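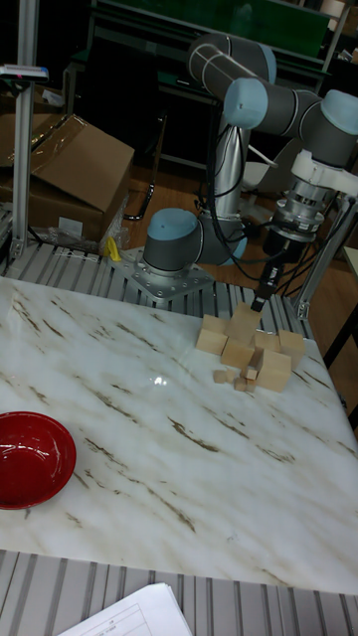
Last updated: February 2022

Dudeck changes its logging terms: what members should check

Several members have written in about the email Dudeck sent to its VPN customers. The email is short and the new terms are long, so we read the terms in full and compared them with the version they replace. Most of the text is the same. Three sections are different, and one of them matters if you use the service in a country where sites are blocked.

Connection records

Under the old terms, Dudeck said it kept no record of when you connected or which server you used. The new terms say it keeps the date of each connection and the server location for seven days, then deletes them. It does not say it keeps your home IP address, and it does not say it keeps the sites you visit. The reason given is fraud prevention on shared accounts.

Seven days is a short period compared with some other services. It is still longer than zero, and the front page of the Dudeck website was still using the phrase "no logs of any kind" when we checked. We wrote to their support desk about this and were told the page is being rewritten. If you signed up on the strength of that phrase, you can ask for a refund of the unused part of your plan. Two members have done this. One got the money back and the other is waiting.

Device limits

The number of devices you can connect at once has gone from unlimited to nine. Routers count as one device no matter how many phones and laptops are behind them, so a household that goes over the limit can set the connection up on the router and stay under it. Tablets that have been signed in but not used still count. To remove one, log in on the website, open Devices, and choose Sign Out next to its name. The phone app does not have this option yet.

Payment by voucher

Vouchers bought from resellers are no longer accepted for new accounts. Existing accounts can still be topped up with them until July. This is the change that affects our members abroad the most, because many of them have no bank card that works on foreign websites and do not want the payment tied to their name. McAlister still takes vouchers, and so does Kisosia, though Kisosia only sells them in one size.

Other services

Teodora Kolev tested four services over the winter from a hotel network that blocks most VPN traffic. She used the same laptop each time and made no changes beyond what a normal user would find in the settings menu. Her notes are as follows.

Dudeck connected on the default setting in the evening but not in the morning. Switching the protocol to TCP fixed it. Speed was fine for video calls. The kill switch worked when she pulled the network cable.

Alen did not connect on the default setting at all. It has a mode called Quiet, found under Advanced, and with that on it connected each time. Web pages loaded normally. Large downloads were slow and one of them stopped partway.

McAlister connected every time without any changes. It also has the smallest choice of locations of the four, and the app asks for permission to send you notifications each time you open it, even if you have already said no.

Kisosia connected but leaked DNS requests on Windows until she turned off IPv6. Their help page explains how to do this, but you would have to know to look for it. We have asked them to put a warning in the app.

These are results from one network, so please do not take them as a ranking. A service that gets through in a hotel may fail on a mobile connection in the same city, and blocks change from week to week. We suggest having two services installed before you travel. In some countries the download pages are blocked too, and it is much harder to get the app once you are there.

Checking for leaks yourself

You do not need special software for this. With the VPN turned off, open any site that shows your IP address and write down what it says. Turn the VPN on, reload the page and compare. If the address is the same, the VPN is not carrying your browser traffic. Then run a DNS leak test on the same connection. If the name of your home internet provider shows up in the results, your provider can still see the names of the sites you look up.

Repeat both checks after every major update of the app or of your operating system. Settings have been known to go back to the default after an update, and the kill switch is the one we hear about most.

Help fund

The help fund pays for a one-year plan for members who cannot pay from where they live. Applications are open again. We have roughly 300 dollars available for this round, and the upper limit for one application is 200 dollars, which can include a router if you need one. Tell us which country you are connecting from and what kind of device you use. We do not need your full name or your address, and we delete the messages once the plan has been set up.

Send applications to the usual address, with the word FUND in the subject line. If you have a PGP key, attach it and we will encrypt the reply.

Corrections

In the last issue we wrote that Alen had dropped support for older Android phones. It has dropped support for older Android tablets only. The phone app is still being updated. Thank you to the members who pointed this out.

The page on browser proxies has also been fixed. The screenshots in step four were from the old version of the settings menu.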